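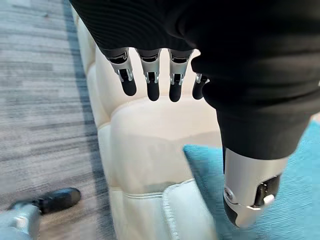 Wrist view, right before the cushion job. Black knit sleeve on, thumb nearly down on the turquoise one.

**tuftwatcher** wrote:
Our house rules for soft furnishings are finally written up and I'm really pleased with them, so please pick holes! We run a humanoid in a furnished test flat and sofas have taken up most of our spring. Draft so far:

1. Sleeve on before any fabric or leather work. No bare knuckles near piping.
2. Thumb goes down first and slowly, fingers close after.
3. Both feet stopped before the hand touches anything.
4. Grip limit 10 newtons on cushions, set before the run and written in the log.
5. Wipe the fingertips between rooms.

Share (202)

**Letesov** wrote:
Lovely to see somebody write this down! I'd argue with 1 though. A knit sleeve over the palm is fine, but yours stops above the fingers, so the silver joints are still out in the open. Those little slots are just what catches a loose thread. Full glove or nothing, for me.

**tuftwatcher** wrote:
We tried a full glove in May and lost too much feel at the tips. The black tips are the only bit meant to touch, so I'd sooner keep them bare and say so in the rule. But you're right that "no bare knuckles" is badly put. Changing it to "no knuckle contact".

**skitirska_fan** wrote:
Rule 3 is my favourite, we had a scuffed skirting board before we had one like it. How far from the sofa do you park the feet? Ours is 200 mm from toe to sofa base and it's made life so much easier.

**Letesov** wrote:
200 is too far for a low seat, you end up leaning the whole body over. I'd set it by reach and not by a fixed number.

**skitirska_fan** wrote:
Can't agree, sorry. A fixed number is something a new operator can check with a stick. "By reach" means everyone does it differently.

**tuftwatcher** wrote:
Could we have both? Fixed number as the default, and a shorter one allowed if it's signed off in the log. I love the stick idea by the way, cutting one tomorrow!

**panel_pin** wrote:
Please add something about marks. Pale upholstery shows everything, and there's a faint greyish patch on that sofa, low on the rounded section under the fingers, could be shadow, could be a stain. Without a photo from before the job you'll be arguing over it for weeks. We've done nearly 500 runs on cream seating and the before photo has saved us more bother than any force limit.

**tuftwatcher** wrote:
Good spot, that goes in as rule 6. Photo from the wrist and one from across the room, lights on, same two places each time. Will post version two when it's typed up.

9 comments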